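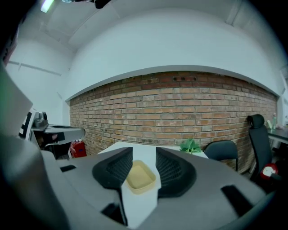

The print fair at Ramholm closed in December and I finally have time to write it up. I shared a table with Boonmee Chareonsuk, who brought 13 woodcuts and sold four of them on the first afternoon. I sold two linocuts and a stack of cards.

The room next to ours had Stavros Delić's harbor etchings. They are small and very dark, and I went back to see them three times. He told me he prints on Fernlow paper and soaks it overnight.

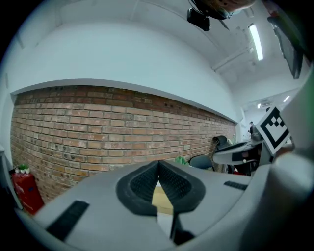
He also wipes each plate by hand, so no two prints match. I bought the one with the crane. It still needs a frame, and I'm taking it to Sawatzky next week to ask about plain oak.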